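Open Afternoon at Cunden: Frequently Asked Questions

These are the questions visitors send us before the open afternoon, plus a few we get asked at the door by people holding coffee. Answers are by Žofie Šimek, who runs the visits, with corrections by Sibusiso Motaung, who runs the robot.

What will I see?

A humanoid robot in a bedroom, handling plush fruit. That is the headline act. There is a bed with a gray sheet, a white basket, and a selection of produce nobody could eat. The robot reaches over the bed, takes hold of something, and the room goes quieter than a room should over a toy banana.

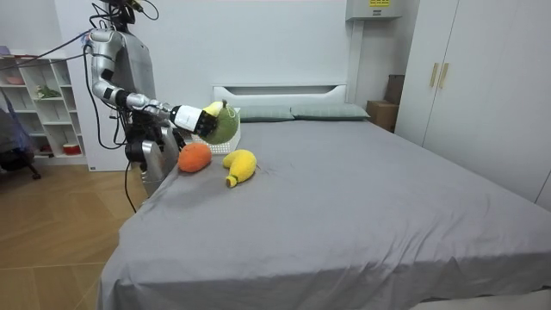 Why a bedroom?

Because people have them, and they leave things on the bed. A factory floor is tidy and everything on it has a number. Our other set, a kitchen, is closed to visitors until December while we argue about the sink.

Why plush fruit?

It squashes, it's fuzzy, and it never rolls quite where you'd like. It also survives being dropped, which real pears do not. Please don't bring your own fruit. Someone did, and it was a very ripe one.

Does the robot ever drop anything?

Yes. If it happens during your visit, you may gasp once. Sibusiso asks that you not applaud, as he takes it personally.

How long does it take?

The demonstration runs 2 hours with a break. If you were expecting something with the pace of a car chase, the Bakalis group shows its sorting line in the next building and it is much faster. It is also much louder, and there are no pillows.

Can I see what the hand is doing up close?

From the front row, pretty well. The fingers are black and the toys are bright, so it's easy to follow which is which. Watch how the fingers go around a soft thing. A plush strawberry gives when you squeeze it, so there isn't one correct place to grab, and picking a bad one is something a toddler and a very expensive machine have in common.

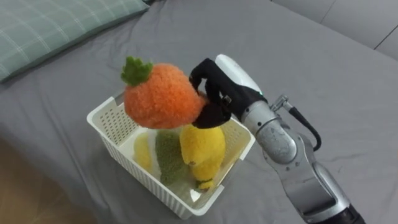 Getting it over a basket is one job and letting go of it neatly is another. Most visitors only care about the first. By the second half of the afternoon they have usually come around, and a few have opinions about finger placement that they share with us at length.

Can I touch the robot?

No.

Can my kids touch the robot?

Also no. There is a spare basket of toys in the lobby for handling. Adults are allowed to use it too, and do.

Will it make my bed?

Not on the program. We have been asked this at every open afternoon since 2011, when we had one arm bolted to a desk and no bed.

Where do I park?

Use the Gosby lot and enter 3123 at the gate. The Inton lot looks closer and has a fence you will only notice at the end.

Do I need to book?

Yes, by email. Seats are folding chairs, so bring a sweater to sit on if you're particular. Doors open at 1 p.m. and we start when Sibusiso says we start.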